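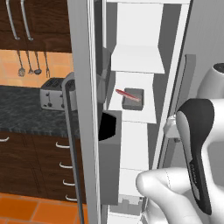

Figure 1. Rendered kitchen with a two-slot toaster on a speckled granite benchtop.

Standby electricity use in shared rental kitchens, Trinden

1. Aim
The project measured the power drawn by kitchen appliances left plugged in but not in use. Readings were taken in 11 share houses in Trinden during December.

2. Method
A plug-in Bodin meter was fitted between each appliance and the wall outlet. Power was logged for 33 minutes with the appliance idle. Appliances wired directly to the switchboard were excluded.

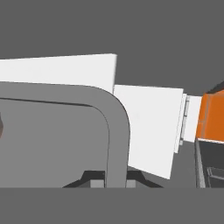
Microwave ovens with a lit clock drew more standby power than any other appliance in the sample. Toasters with mechanical levers drew none that the meter could register. Colour and finish were not recorded, so a plain white panel like the one in Figure 2 would have been entered by appliance type only. The highest reading came from an older Enda microwave.

3. Limitations
The meter does not resolve loads below its minimum reading, and small chargers may be understated. Two houses on Lomness Street lost power during logging and were measured again the same evening.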